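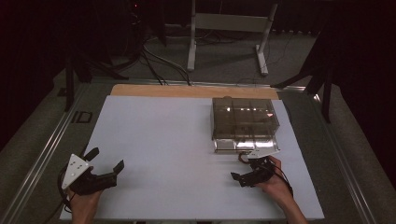

Progress Report, Second Period
Drawer and Container Tasks with Hand-Held Grippers
Submitted by the Mondville project office

1. Where the work stands

This report covers January through the end of the second period. The aim of the grant is unchanged: to collect enough good examples of people opening, closing and emptying small containers that a two-armed robot can learn the same tasks from them. The examples are collected at Mondville, checked at Bitham and used for training at Wanstead.

At the close of the period we had 230 accepted examples of the drawer task. The target in the work plan was lower than that for this date, so the drawer task is ahead. The lidded jar task is behind, for reasons given in section 4. No change to the total budget is requested.

2. The drawer task

The operator sits at the white table with a gripper in each hand. A small tinted organizer box is set on the right half of the table near the far edge. The operator opens the drawer with the right gripper, pauses, and closes it again. The left gripper is kept over the table for the whole recording even when it has no job to do, because the learning system expects a position for both arms at every moment.

In the first period we let operators choose which hand to use. The result was a mix that the Wanstead group found hard to train on, and those recordings have been set aside. They remain on the server and can be used later if we decide to study hand choice.

The clear plastic has caused more difficulty than we planned for. The drawer front picks up reflections from the overhead lights, and on some recordings the system placed the front edge well inside the box. We tried two remedies. The first was a strip of paper tape along the drawer front. It worked, but the people at Wanstead did not want the system to learn the tape, so we took it off again. The second was to dim the lights on the two sides of the room and leave the table lit. That is now the standard arrangement. It has not removed the reflections but they are weaker, and fewer recordings are rejected for this reason.

3. Checking and rejection

Each recording is checked twice. The first check is done at the table right after the attempt, and the operator can throw out an attempt that went wrong in an obvious way, such as the box tipping or a finger slipping off the drawer. The second check is done at Bitham, usually the following Tuesday, from the stored video and the gripper positions together.

Of the recordings sent to Bitham this period, 58 were rejected. The main causes, most common first, were:

Gripper position lost for part of the recording
Box moved across the table during the pull
Drawer not fully closed at the end
Operator started before the signal

The first cause is the one we are working on. The position of each gripper is lost when the operator's forearm turns too far inward and hides the plate on top. Operators have been asked to keep their elbows out. We also moved the chair back, which helped the taller operators more than the others. A second plate on each gripper was considered and dropped on account of the weight.

Box movement is partly a matter of technique. An operator who pulls straight toward the body rarely moves the box. One who pulls at an angle moves it nearly every time. We have not fixed the box to the table, as the robot will have to work with boxes that are free to slide, and we want some of the small corrections people make when that happens. A recording is only rejected if the box ends up more than a hand's width from where it started.

4. The jar task

The jar task needs both grippers, one to hold the jar and one to turn the lid. The finger pads we had at the start were too smooth, and operators had to squeeze hard enough that their hands got tired after a few attempts. Softer pads were ordered from Villa. The first delivery did not fit the finger tips and had to go back. The replacement set fits and has been in use since the last week of the period.

We therefore have only a small number of jar examples, and none of them has been through the second check. We would prefer to leave them out of the totals until they have. If the new pads hold up, we expect to catch up by the middle of the next period.

5. Equipment and space

The table and the rails around it have stayed in place all period, and the cameras were checked for alignment at the start of each working day. Two days were lost when a cable to the left gripper failed at the connector. We now keep a spare – the lead time for a new one was longer than the repair. The cables on the floor behind the table are still untidy and should be put in a covered channel. This is a small cost and will come out of the existing equipment line.

6. Operators

We have 6 trained operators. Sessions are limited to up to 2 hours, with a break in the middle. Past that point the pulls get faster and less careful and the share of rejected recordings goes up. New operators practice for one full session before anything they do is kept.

7. First training result

Wanstead ran a first training round on the accepted drawer examples. The robot reaches for the correct part of the box in most attempts and can open the drawer when the box is placed close to where it was during collection. It does poorly when the box is turned or moved to the left half of the table. We expected this, as nearly all examples so far have the box on the right.

8. Next period

The box will be placed in a wider range of positions, including the left half of the table, with the left gripper doing the pull in those cases. We will add a second organizer with solid drawers – the one we have in mind is a little taller than the present box. Jar collection will run on alternate days. The written instructions for operators will be revised to cover elbow position and the direction of the pull, and a copy will be sent with the next report.

One decision is needed from the funder. The work plan calls for all recordings to be stored at full video size. At the present rate the server at Bitham will be full before the end of the next period. We ask for permission to keep rejected recordings at reduced size, with accepted ones left as they are.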